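Hinata Hosoda has been hanging wallpaper for a living since she left school, and she still cuts her first length on the floor. "A table makes you lazy about checking the drop," she says. "On the floor you walk the whole piece before you put a knife to it."

She works from a unit behind Katayama, the paint shop, and most of her jobs are in older houses. When we spoke she had just finished a stairwell that took 76 rolls' worth of sample books to choose and 2 days to hang. The owners had gone back and forth between a plain and a large print. Hosoda had told them to go large.

"People think a small room needs a small pattern. I don't agree. A small print goes fuzzy once you step back. With a big ring or an oval you can see what it is from the door." 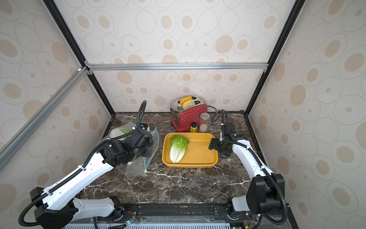
*Cream paper with rings and ovals in beige and tan, alongside a dark brown marble worktop.*

Round patterns bring their own trouble. A stripe shows you straight away if the wall is out, but a circle that has been cut at the seam and joined badly will catch your eye for years. Hosoda marks the repeat on the back of each length in pencil and numbers them. She starts at the most visible point — usually the wall facing the door — and works out both ways so the poor match ends up in a corner.

I asked about paste. She used Torkel for a long time and changed to Stekex when she began doing more paste-the-wall papers. "It gives me longer to slide the piece. I wouldn't say it's better for everything. On heavy vinyl I still mix the old one."

Her prices have gone up. A plain bedroom used to be 800 including stripping, and now the stripping is charged apart. She says the walls are what take the time. One house had four layers of paper under the paint, the bottom one from a maker called Vusitz, and she kept a strip of it in a drawer.

Her advice for anyone doing it themselves is to buy one more roll than the chart says and to check the batch numbers in the shop. "Then turn the heating off and leave it off overnight. I've been called back to open seams, and the radiator was on every time."

She has a hallway booked for later in February, with a dado rail and five doors. The paper has arrived. The owners are still deciding on the ceiling.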